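3.2 Readers who come back: the amateur sleuth and the long series

We turn now to the part of the study that gave us the most pleasure to carry out, and which, we will admit, took up far more of our evenings than we had planned for. The question was a simple one. When a reader picks up a mystery told by someone other than a professional detective (a baker, a retired postman, a parish organist), what is it that brings that reader back for the next book, and the one after that? Reviewers have tended to credit the puzzle. Our own reading group in Stiltthorpe leaned very strongly the other way, and since we were all fond of one another and of the books, the arguments could run quite late.

The group had nine members and met through the winter in the reading room of the Gallagher library, beginning in January. Each member read the first three books of a series they had never tried before and kept a reading diary, written in whatever style came naturally. Some diaries were brief and businesslike. Others wandered happily off into recipes, weather and complaints about cover art, and we have kept those wanderings in our records, for they often told us more than the answers to our set questions did.
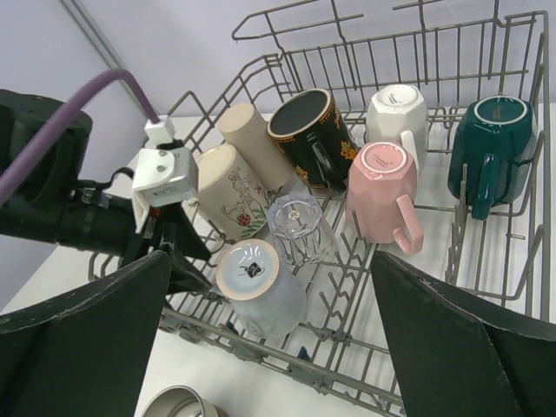
Did readers care whether they could solve the crime before the sleuth did?

Most of them cared a good deal in the first book and hardly at all by the third, when their diary entries had moved on to the people in the story and how they were getting along.

That shift is the main finding of this section, and it deserves a little patience. In the diaries for opening volumes, guesses about the culprit turn up early and often, sometimes with a small note of triumph added later in the margin. Dalia Benjelloun, who kept the fullest diary of anyone, filled most of her pages on the first Zollaler mystery with timetables and alibis. Her pages on the third are nearly all given over to whether the sleuth would ever patch things up with her brother. She named the murderer in a single line and then went straight back to the brother!

Samuele Rinaldi's diary follows the same path by a slower road. He began as our firmest believer in the fair puzzle, the kind in which every clue is laid before the reader, and he marked down the first book of his series for hiding a train ticket until the last chapter. The third book hides something much bigger, and he forgave it completely. When we asked him about this at the following meeting, he said that he had "stopped checking its pockets," a phrase the rest of us have since borrowed without shame.

Figure 3.

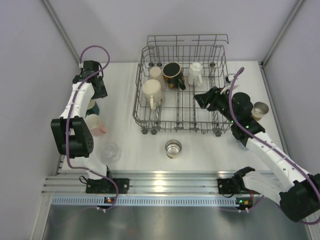 The voice of the narrator seems to matter more than we had expected going in. Of the nine diaries, six speak of missing the narrator between books, in almost the way one misses a neighbor who has moved away, and all six of those concern stories told in the first person. We don't want to lean too hard on this, given how small the group was and how well its members knew each other's tastes. Still, it fits nicely with the older argument in Abdelghani Ouali's essay of 1986, where he suggests that a series narrator is really a host, and that the crime is the reason for the invitation.

Finbarr Kavanagh disagreed, and we would be poor company if we left him out. His diary on the Vurko novels holds that a warm narrator can cover for a great many lazy plots, and he gives chapter and page for each one. He did go on to read the rest of the series on his own time, though he says this was to be thorough. We return to his list of weak plots in the next section, where we look at how far a reader's patience stretches when the sleuth is away for several chapters and someone less likable has to carry the story.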